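Operators wanted for robot teaching sessions, Tuveo kitchen project

Gulis is looking for people to operate a pair of robot arms at our Bornska site. You move the arms through short kitchen tasks, and each run is recorded as an example for a learning system. We have 1,233 runs so far and need many more before November.
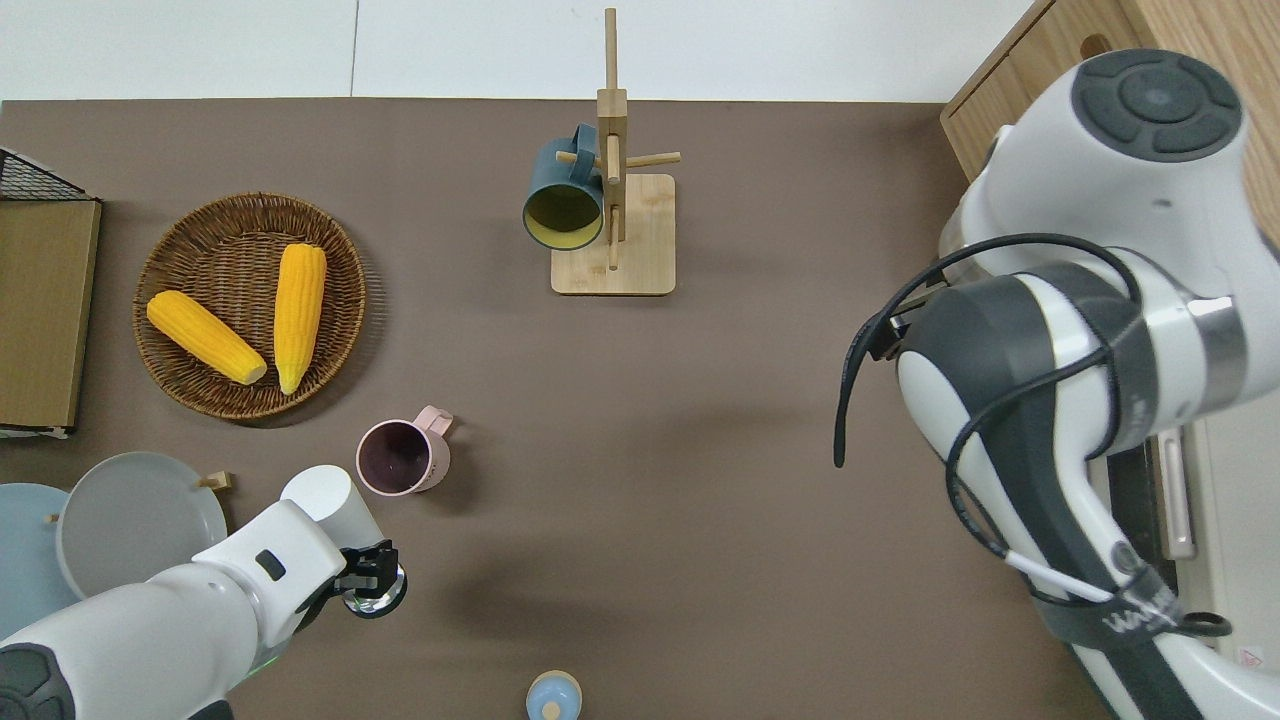 Sessions last up to 88 minutes, breaks included. You will repeat the same task from different starting layouts – mugs, plates and food items get moved between runs. If a run goes wrong, you mark it and start again. Failed runs are kept too.

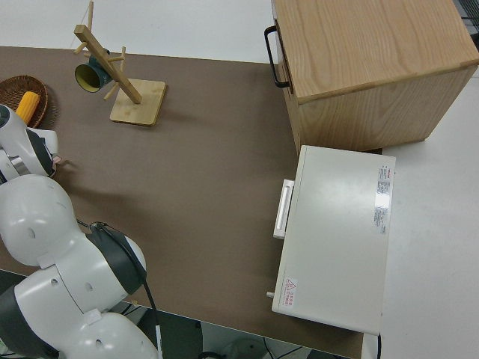
One of the arms at the table, next to the basket and mug tree.

No robotics background is needed. You should be 18 or older, able to sit and use both hands for the length of a session, and comfortable following a written task sheet. Training takes 2 sessions and is paid at the same rate as regular work.
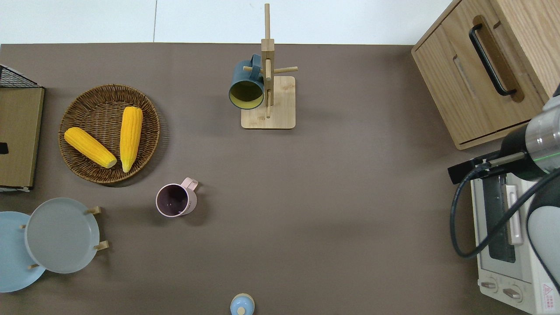

Mug tree, plate rack and toaster oven on the work surface.

We have 30 places. Apply through the form on the Gulis site by 9 March 2024 and list the hours you are free – mornings are hardest to fill.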